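Cords, Plugs, and Where They Go

Almost every room in a house has something that plugs into the wall. A lamp has a cord. A toaster has a cord. A phone charger has a cord that comes off, so it gets lost more than the others.

A cord has metal wires inside. Electricity moves through the wires. Around the wires is a layer of plastic. Electricity does not move easily through plastic, so the layer keeps it inside the cord. If the plastic is cracked or cut, do not touch the cord. Tell an adult.

Cords also need some care when you put them away.

1. Ask an adult to unplug it. Hold the plug, not the cord.
2. Make big, loose loops. Tight bends can break the wires inside.
3. Lay the loops flat, away from where people walk.

Toasters get hot, so keep bags, wrappers, and paper away from them. Never put a fork or a knife in a toaster, even if the bread is stuck.

Jars can go in a hanging basket. Then there is more room below for other things.

A toaster, a bag of candy, and jars in a basket:

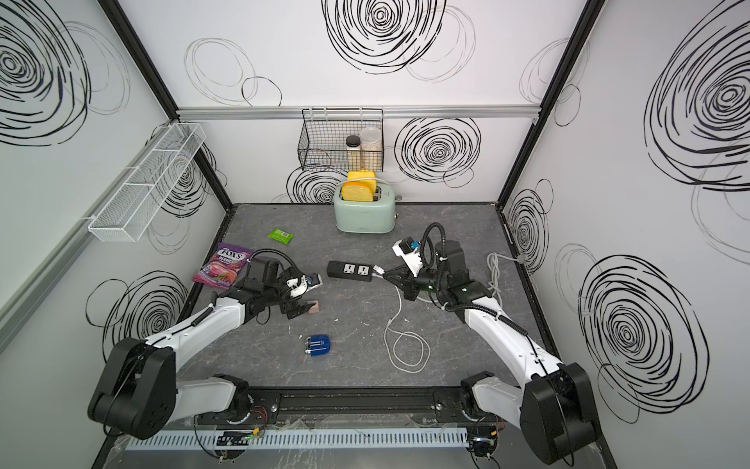
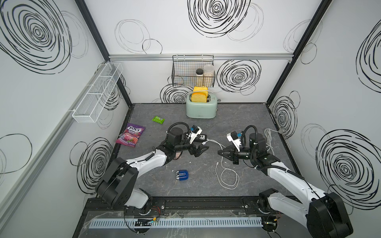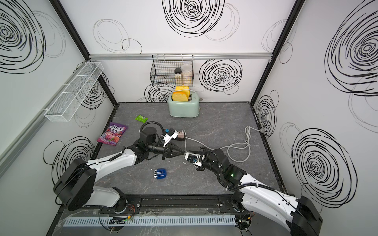 Small things are harder to put away than big ones. Try using one box for chargers and another for clips and toys. Write the name on the lid. Gilmar Cavalcanti, who wrote in to us in January, keeps his chargers in an old shoe box with cardboard walls between them. Egg cartons work too, if the cord is short.

New words

Cord: wires with plastic around them.
Plug: the end of a cord that goes into the wall.
Socket: the place where the plug goes in.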